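The Statutes of the Sarkel Theater

Under its statutes, the Sarkel Theater of Tanstead was obliged to present one new work each June, to admit any resident who arrived before the bell, and to keep a seat empty in the third row for the founder. The founder, a Madame Amoah, had left the town before the roof was finished. The seat was maintained all the same. It was brushed each season and entered in the annual report under Fixtures.

In the year with which this account is concerned, the Directorate received a single script. It had been submitted by Adi Saragih, formerly a prompter, and it bore the title The Person in the Third Row. It called for one actor, one chair and a silence of 30 minutes. The Directorate met to consider it at four in the afternoon and was still in session when the street lamps came on.

Wahyudi Pangaribuan, as Director, opened the discussion by reading the relevant statute aloud. The new work was to be "spoken, sung or otherwise uttered upon the stage." He asked whether a silence could be uttered. Puspita Chin, who had played every queen in the repertory and two of the kings, replied that she had uttered several, and that the notices had been favorable.

The question was referred to the archive. The theater's records had been kept on paper until the flood at Faltosville, where they were then stored, and afterward on a computer in the room behind the paint shop. The archive held 239 productions. It was the Director's belief that one of them must contain a precedent, and he instructed that the search continue until a precedent was found or the session lapsed.

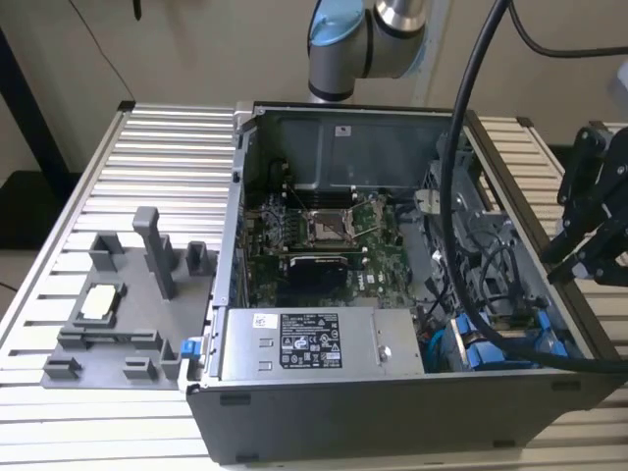
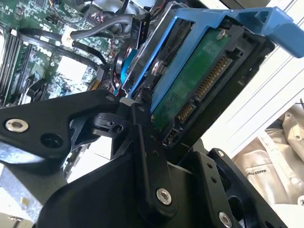
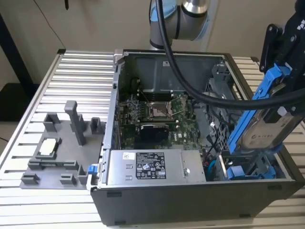 Cledwyn Lloyd submitted that a precedent was beside the point. He had stood in the wings of the Sarkel for most of his life, he said, and in all that time he had never seen a play in which the important thing was said by the person who had the line. If Saragih wished to remove the lines, the Directorate should thank him and print the tickets.

The remark was entered in the minutes. The Director observed that it was not a motion, and Lloyd agreed that it was not.

A motion was then put by Slamet Sumampouw. He proposed that the work be accepted on condition that the silence be reduced. Saragih, who had been waiting in the corridor, was called in and asked whether he would consent to ten minutes. He stated that the first ten minutes belonged to the audience, who would be waiting for the play to begin. The next ten belonged to the actor, who would be waiting for the audience to stop. Only after that would the two parties be in the same room. He regretted that he could not make it shorter.

Puspita Chin asked what the actor was to do.

"Look at the third row," said Saragih.

"At the empty seat?"

"At the person in it."

The Directorate withdrew to consider this, although there was no other room available and it was therefore necessary for Saragih to return to the corridor. The work was accepted shortly before nine, with the silence intact.

Attendance on the evening of the performance was recorded as more than 50. The bell was rung at the appointed hour. Puspita Chin entered in a plain coat, sat down on the chair and raised her eyes to the third row. There was some coughing. A program fell. A man near the aisle laughed, looked to either side of him and did not laugh again.

At a point that the stage manager's book places well into the second half, a latecomer was admitted, contrary to the statutes. She was an old woman with a traveling bag. The usher later gave evidence that he had told her the house was closed, and that she had nodded politely and walked past him. She went down the aisle without haste, turned in at the third row and sat.

On the stage, Puspita Chin did not move. It was noted by several of those present that her face had changed — they could not agree in what respect — and that from then until the curtain she appeared to be listening.

The old woman left with the rest of the audience and gave no name. The Directorate met the following month to consider the usher's conduct, and found no fault. It further resolved that the entry for the seat be moved from Fixtures to Company, and that a ticket be printed for it each June, at the full price, to be held at the door.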